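手首カメラの画像を半分捨てたら、学習がよくなった話

前回の記事から時間があいてしまいました。研究室の仕事がいそがしくて、日本語で文章を書く体力がありませんでした。日本に来て何年もたちますが、論文の英語と会話の日本語のあいだで、ときどき自分がどの言葉で考えているか分からなくなります。変な表現があったら、どうぞ許してください。

今日は、模倣学習の実験で得た小さな結果について書きます。まだ論文にするほどの量はありませんが、忘れる前に記録しておきたいです。

まず背景です。私たちのプロジェクトは Okwood という名前で呼ばれています。目標は、人が遠隔操作でロボットアームを動かしたデータから、机の上の作業を学習させることです。よくあるテーマです。私の担当は、薄くて平らな物に指をかけて持ち上げる動作です。ノートパソコン、本、まな板のような物を考えてください。

薄い物はむずかしいです。ボトルやコップなら、グリッパーを開いて、囲んで、閉じればだいたい成功します。薄い板の場合、指が下に入るか入らないかは数ミリの差で決まります。しかも板の下は上から見えません。人間は指先の感覚でこれを解決しますが、私たちのグリッパーには触覚センサーがないので、カメラに頼るしかありません。

去年まで使っていた方策は、社内で Brustik と呼んでいるものです(大学なので「社内」は正しくないですね。研究室内と書くべきでした)。入力は外部カメラと手首カメラの二つで、出力は短い行動の列です。構造は特別ではありません。54回のデモンストレーションで学習して、薄い物の持ち上げを試しました。成功は10回の試行のうち二回でした。とても悲しい数字です。

失敗の様子を見ると、ほとんど同じパターンでした。アームは正しい方向に近づきます。高さもよさそうに見えます。しかし最後のところで指が板の上面に当たるか、または板のふちを横に押してしまいます。押された板は逃げるので、次の行動はもう役に立ちません。

最初、私はデータの量が足りないと考えました。これはだれでも最初に考えることだと思います。それで80回まで増やしました。増やす作業は正直に言ってつらかったです。遠隔操作を長く続けると、自分の操作がだんだん雑になります。午前のデータと夕方のデータを比べると、夕方のほうが接近の速度が速く、指の角度もばらばらでした。結果は10回のうち三回の成功でした。苦労に対して、あまりに小さい改善です。

そこで、量の問題ではなく情報の問題かもしれないと思い、方策がどこを見ているかを調べることにしました。手首カメラの画像を小さい区画に分けて、一つずつ灰色で隠し、出力の行動がどのくらい変わるかを測りました。古典的な方法です。遅いですが、説明しやすいので私は好きです。

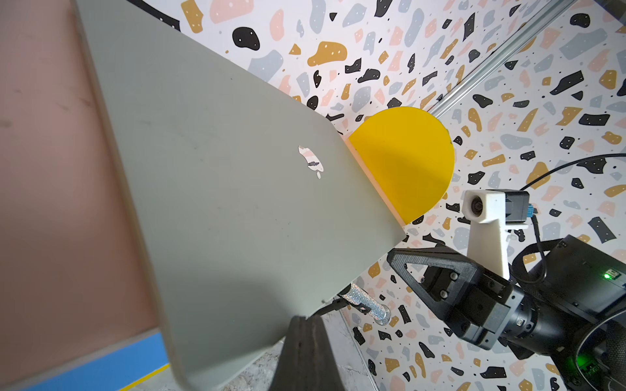
出てきた結果に、私はかなりおどろきました。接近の前半では、方策は板そのものよりも背景の模様に強く反応していました。壁のテラゾー模様の、黒や黄色のかけらがある部分を隠すと、行動が大きく変わるのです。反対に、指の先と板のふちのあいだの部分を隠しても、あまり変わりませんでした。本当に見てほしい場所は、そこなのですが。

考えてみれば、理由は想像できます。背景の模様は細かくて、コントラストが強いです。手首が少し動くと、かけらの位置も画像の中で動きます。つまり、背景は手首の位置を知るためのよい目印になります。方策は、板を見て手を合わせるのではなくて、背景を見て「デモのときの手首の位置」に戻ろうとしていたようです。板が毎回まったく同じ場所にあればこれでも成功しますが、少しでもずれると失敗します。失敗のパターンともよく合います。

「ようです」と書いたのは、隠す実験だけでは因果関係を完全には言えないからです。灰色の四角は学習のときに存在しなかった物なので、それ自体が方策を混乱させる可能性があります。指導教員の先生にもそう指摘されました。ですから、隠す代わりに、ほかの時刻の画像の同じ区画を貼る実験もしました。数値は小さくなりましたが、傾向は同じでした。

次に、対策です。Bhatia という名前の前処理を作りました。内容はとても簡単です。手首カメラの位置は指に対して固定されているので、指先が画像のどこに来るかは、グリッパーの開き具合だけで計算できます。その指先のまわりを切り出して、拡大して、方策に入れます。残りの部分は捨てます。面積で言うと、ちょうど半分を捨てることになりました。最初の文で書いたのは、このことです。

捨てるのは少しこわかったです。手首カメラの画像はもともと情報が多いことが長所で、多くの人がそれをそのまま入れています。けれども外部カメラの画像は残っているので、大まかな位置はそちらから分かるはずだと考えました。役割を分ける、という考え方です。外部カメラは「どこへ行くか」、手首カメラは「どう触るか」を担当します。

同じ80回のデータで、学習をやり直しました。新しいデータは一つも足していません。結果は、10回のうち七回の成功でした。火曜日の夜にこの結果が出て、私は一人で廊下を歩きまわりました。うれしいときに歩くくせがあります。

ただし、書いておかなければならない弱点もあります。

一つは、接近の途中で大きくずれたとき、前より戻るのが下手になったことです。広い画像があれば見えたはずの板のふちが、切り出しの外に出てしまうからだと思います。三回の失敗のうち二回がこれでした。残りの一回は、指は下に入ったのに、持ち上げるときに板がすべりました。これは視覚の問題というより、指の先の材質の問題かもしれません。

もう一つは、切り出しの大きさの選び方です。小さくしすぎると、板のふちが画面のなかにない時間が長くなり、方策は何も分からないまま前へ進みます。大きくしすぎると、また背景に頼りはじめます。私は12通りの大きさを試して、一番よいものを選びました。試行の回数が少ないので、この選び方には運も入っています。同じ設定をもう一度学習させると、成功が六回になったこともあります。七回という数字をあまり信じすぎないでください。

比較のために、背景の模様を学習時にランダムに置きかえる方法も試しました。こちらの実装は Sudo という名前のフォルダに入っています(管理者権限とは関係ありません。名前をつけるのが苦手です)。成功は五回でした。悪くありませんが、前景と背景を分ける処理が不安定で、指の輪郭がときどき欠けました。分割がもっときれいなら、差は小さくなると思います。両方を組み合わせる実験は、まだしていません。

この結果から学んだことを、自分のためにもう少し書きます。私は長いあいだ、画像をたくさん入れれば、ネットワークが必要な部分を自分で選んでくれると信じていました。データが何万回もあれば、たぶんそうでしょう。でも80回では、ネットワークは一番楽な手がかりを選びます。そして楽な手がかりは、しばしば私が見てほしいものとちがいます。これは新しい発見ではありません。模倣学習の因果の取りちがえについては、昔から論文があります。私もそれを読んで、ゼミで発表までしました。それなのに、自分の実験では何か月も気がつきませんでした。読むことと分かることのあいだは遠いです。

また、損失の値だけを見ていたことも反省しています。検証データの損失は、切り出す前のほうが低かったのです。背景に頼れば、同じ環境で取った検証データの行動もよく当たるからでしょう。もし損失だけで判断していたら、私は悪いほうのモデルを選びつづけていました。今は、学習が終わるたびに、短くても必ず実機で動かすことにしています。時間はかかりますが、しかたがありません。

次の予定は、切り出しの位置を固定にしないで、接近の段階によって広さを変えることです。遠いときは広く、近いときはせまくします。人間の注意の向け方に少し似ているかもしれません。グリッパーと板の距離をどうやって推定するかが問題で、深度カメラを足すか、外部カメラから計算するか、まだ迷っています。手首をこれ以上重くしたくないので、今の気持ちは後者のほうに近いです。

同じような実験をしている方がいたら、切り出しの大きさをどう決めているか、ぜひコメントで教えてください。返事はおそいと思いますが、必ず読みます。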